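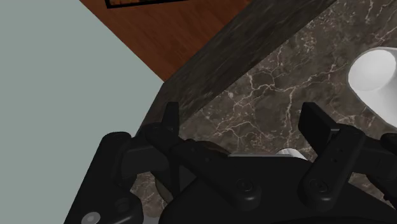 The Zetus stone sealer is a water-based sealer for marble, limestone and other natural stone used indoors. It soaks into the surface and slows down stains from oil, coffee and wine. It does not add shine or change the color of polished stone. On a dark marble countertop like this one, work under good light, as missed residue shows as a gray haze once it dries.

Clean the stone and let it dry overnight. Wipe on a thin coat with a lint-free cloth, wait 10 minutes and buff off whatever is left. Most counters need two coats - honed stone may take a third. Keep the surface dry for 3 hours before use. Sealer does not stop etching from lemon juice or vinegar.

Size: 270 ml bottle
Coverage: up to 80 square feet per bottle, one coat
Finish: natural, no sheen
Not for use on: glazed tile, laminate, quartz

Made for Zetus by Vastumitz. Ships from our Praltport warehouse. Unopened bottles can be returned - keep the packing slip.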